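Remura (método)

Remura es un método de búsqueda de objetos para robots móviles en viviendas simuladas. Lo propusieron Rafia Kiani y Nahom Sisay, con Daniyal Dogar a cargo del simulador. Pertenece a la familia de la navegación por objetivo semántico: el agente recibe el nombre de una cosa y tiene que encontrarla sin plano previo de la casa.

Idea general

Dos módulos. Uno estima en qué tipo de habitación está el robot; el otro guarda una lista de superficies ya miradas y de las que faltan. La decisión de moverse sale de combinar ambos. El nombre de la habitación no basta, el objeto puede estar fuera de sitio, y ahí fallaban los métodos anteriores del mismo grupo. Un baño, por ejemplo, reparte objetos pequeños a alturas muy distintas: dentro de la bañera, encima de la cisterna. 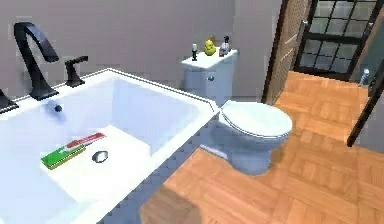

La lista de superficies se actualiza en cada paso. Una superficie mirada desde lejos cuenta como "parcial", y solo pasa a "vista" cuando el detector supera un umbral de resolución. El umbral es fijo. Hashmi propuso uno aprendido, sin mejora clara (ver Críticas).

Transiciones entre habitaciones

Es la parte más citada. Al acercarse a una puerta el agente recibe a la vez información de dos espacios, y buena parte de la vista puede ser pared. Remura separa la observación en zona cercana y zona lejana según la profundidad, y anota los indicios de la zona lejana en una ficha provisional de la habitación siguiente.
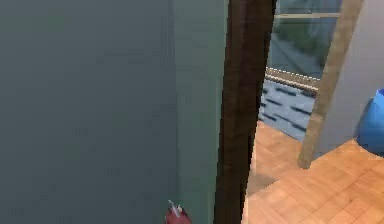
La ficha provisional se borra si el robot no cruza en 40 pasos. Valor elegido a mano, sin mucha justificación en el artículo original. Con valores menores el agente olvida puertas utiles y vuelve atrás; con mayores acumula fichas repetidas del mismo cuarto visto desde ángulos distintos. Naheed Chaudhry añadió después una fusión de fichas por posición estimada, incluida ya en la versión 2.

Entorno de prueba

Las pruebas se hicieron en Grovik, simulador interno con física simplificada. Viviendas generadas a partir de plantillas, con muebles y objetos repartidos al azar. El reparto no respeta la lógica doméstica, y es a propósito: interesa que el agente no dependa de asociaciones aprendidas (cepillo con lavabo, sartén con cocina). En un mismo interior puede aparecer una valla metálica verde lima apoyada contra la pared del fondo, detrás de unas puertas abiertas. Las puertas abiertas no se mueven durante el episodio. Tampoco hay personas ni mascotas.

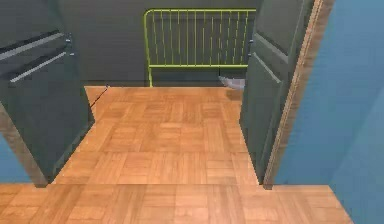 Resultados

Sobre 152 episodios, Remura encontró el objeto pedido en el 65 % de los casos. El método de referencia, Sethi, quedó por debajo en todas las categorías salvo objetos grandes, donde empatan. Los fallos se concentran en objetos pequeños y metálicos, y en los que quedan tapados por el borde de un mueble. Tambien hay fallos por parada prematura: el detector da por bueno un objeto de color parecido y el episodio termina ahí.

Sin la ficha provisional el recorrido medio se alarga, aunque la tasa de acierto apenas cambia. O sea que la ficha ahorra camino más que otra cosa. Los autores lo reconocen en la discusión, un poco de pasada.

Críticas y limitaciones

Atif Hashmi señaló que todas las viviendas comparten pocas texturas de suelo y de pared, así que el estimador de habitación podría apoyarse en ellas. La prueba con texturas cambiadas está anunciada pero sin publicar. Otra objeción: la profundidad del simulador no tiene ruido, y la separación cerca/lejos depende justo de eso.

No hay resultados con robot físico. El grupo menciona Seltitz, una plataforma con ruedas, como siguiente paso.

Véase también

Navegación por objetivo semántico
Exploración por fronteras
Grovik (simulador)

Última revisión: 11 de septiembre de 2026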